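Print this page | E-mail this page

Speaker notes: Real-time bus information in Zurkine, what changed and what did not
Session 2, Saturday, 10.40. Speaker: Kastriot Delić
Slides by Thérèse Morin. Keep to time, the next session needs the room.

Slide 1. Say who we are and which part of the network this covers: the 39 routes run under the Zurkine contract. Trams are out of scope. So is the Pruradport ferry link, which has its own feed and its own operator.

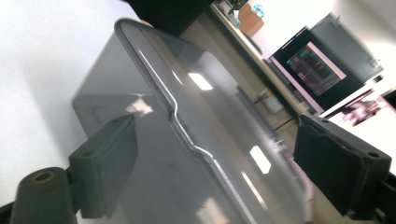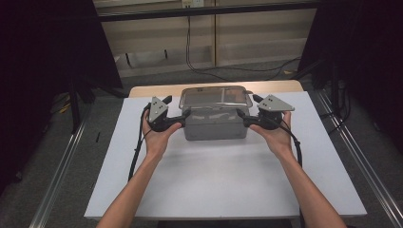 What is the difference between a scheduled arrival and a predicted arrival?

A scheduled arrival is the time printed in the timetable. A predicted arrival is worked out from the last known position of the bus and the usual running time over the remaining stops. When no position has been received for two minutes, the display goes back to the scheduled time and drops the "live" symbol.

Slide 2. Starting point. 687 stops in the contract area, 107 of them with a display. All other stops have a printed timetable and a stop code for use by text message or on the website. Point out that the stop codes did not change.

Slide 3. The data path. On-board unit to depot server, depot server to the prediction engine (Zullia), prediction engine to displays and to the public feed. Pause on the diagram. Most questions last time were about the step between depot and engine, so go slowly.

Slide 4. Ghost buses. Define the term: a departure shown on the display which does not run. Main cause was cancelled trips not being entered by the control room until after the departure time. Second cause was drivers logging on with the wrong duty number. Bujar Kolev has the log extracts if anyone asks. Do not quote individual duties.

Slide 5. The change made in July. Control room staff now enter a cancellation in one screen instead of three. The engine also drops any trip with no vehicle assigned at the time it should leave the terminus. Mention the side effect: a bus that leaves late with a late log-on vanishes from the display and then comes back. Passengers dislike this and have said so.

Slide 6. Terminus at Dervishi. Position reports are poor under the canopy. Predictions for the first three stops outbound are still weak. Blagoje Dumitrescu is testing a fixed departure trigger at the exit barrier. No results to show yet, and none should be promised.

Slide 7. Costs. Refer to the paper in the delegate pack. If pressed on display replacement, say that the contract is out to tender and leave it there.

Slide 8. Open points.
- Displays do not show step-free access faults.
- Audio at stops is by key fob only.
- Diversions are still typed in by hand, stop by stop.
- The night routes use a different calendar, and the change of day at 04.00 causes errors in the feed.

Questions. Take them in pairs. Anything on fares goes to Karim Amrani, who speaks after the break.

Print this page | E-mail this page

This site uses cookies to remember your settings. Accept | Manage cookies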